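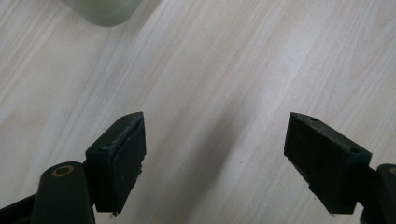 3.2 更衣条件与课后运动的中途退出

课后运动项目的退出率通常按出勤记录计算，记录里很少写明原因。已有讨论多从时间冲突、学业压力和家庭支持入手，对更衣、服装和場地可见度这类日常条件着墨不多。本节讨论这些条件与初中女生中途退出之间的关系，材料来自Dritham地区参加Kurnix课后运动项目的学校。

项目每次活动60分钟，含热身和整理时间，内容由各校体育教师自定，以球类、跳绳和基础力量练习为主。学生自愿报名，不收费用，也不测体重。报名时学校发放统一运动服，上衣为短袖，下装起初只有短裤一种，从11月起增加了长裤。

问卷共回收有效答卷1,469份，由学生在教室内独立填写，教师发卷后离开讲台，填完的答卷由学生自己装入信封。题目分为参加情况、退出或缺席的原因、对更衣场所的评价以及对运动服的评价。“退出”指连续缺席且学期末未再恢复参加；因伤病停训、转学和毕业的学生不计入。对仍在参加但经常缺席的学生，问卷另设一组题目，分析时与退出者分开处理，两组的回答在措辞上相近，但不宜合并。

问卷之外，研究者在Verado和Ljungberg两所学校做了小组访谈。每组学生来自同一年级，彼此大多认识，访谈提纲只列主题，不规定提问次序。访谈围坐在浅色木纹桌旁进行（桌面见图2），不录像，录音经学生和监护人同意后转写，转写稿中的姓名和班级均已删去。学生可以跳过任何问题，也可以中途离开。

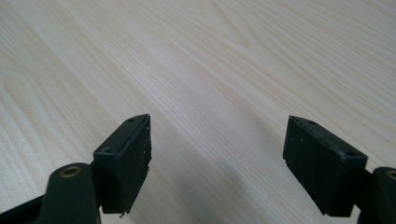
访谈资料采用主题分析。两位编码者先各自通读全部转写稿，分别列出初始编码，再逐条对照。意见不一致的段落回到上下文重新讨论，仍不能统一的保留两种编码，在分析中注明。最终归并出3个主题：更衣空间的私密程度、服装的可选择性、被旁观时的不适。

第一个主题在两校都出现，具体内容有差别。Verado的更衣室离操场较远，中间要经过教学楼一层走廊，学生需要在放学人流中往返。有人为此把运动服穿在校服里面，天热时又觉得闷，于是干脆不换，穿校服裤子参加活动。Ljungberg的更衣室就在体育馆内，但隔间没有门帘，几名学生提到会等别人先换完再进去，结果错过热身。迟到的学生按规定要在场边等候一轮，她们把这段等候说成“站着给人看”。教师一方则多把迟到理解为态度问题，在出勤表上照常记录，没有追问。

第二个主题与服装有关。只有短裤可选的时候，学生的意见集中在长度和布料，很少有人直接说不愿意穿。她们的说法多是“不太方便”“有点冷”“洗了没干”。长裤加入之后，选择长裤的学生并不限于此前抱怨过的人。也有学生仍然穿短裤，但认为可以换这件事本身让她们轻松一些。需要注意的是，长裤发放与天气转凉同时发生，两者的影响在本研究中无法分开。

第三个主题涉及旁观者。学生对旁观者的区分相当细：同队队友看着练习一般不成问题，不认识的高年级学生、在场边等孩子的家长、路过的任课教师则各有不同。身体变化较早的学生对跑跳类项目更为回避，转而选择拉伸或记分。部分学生说，她们喜欢运动本身，换到室内或人少的时段愿意继续参加。这与退出者问卷中的开放题回答一致，开放题里写“没兴趣”的学生，在后面的题目中仍有人勾选了校外的跑步、舞蹈或骑车。

由此看，出勤记录中的“没兴趣”一项可能把几种情况混在了一起。学生填写表格时倾向于选择最不需要解释的理由，涉及身体外观的原因尤其如此。如果学校只依据该项调整活动内容，例如更换球类或增加比赛，对这部分学生未必有用。访谈中学生提出的办法大多不复杂，包括给隔间加帘子，允许在教室换好鞋再下楼，迟到者直接加入热身，以及把家长等候区移到操场另一侧。

本节的材料有几处限制。参加学校均为自愿加入，对学生运动本来就较为重视；访谈采用小组形式，个别学生可能不愿在同学面前谈论身体话题；问卷依靠回忆，退出较早的学生对当时情况的描述比较笼统。此外，男生没有纳入本轮调查，更衣条件对他们是否有类似影响，现有材料不能回答。各校更衣室的面积和隔间布局也没有统一测量，学校之间的比较只限于学生的叙述。

3.3节转入教师访谈，讨论出勤规定的执行方式。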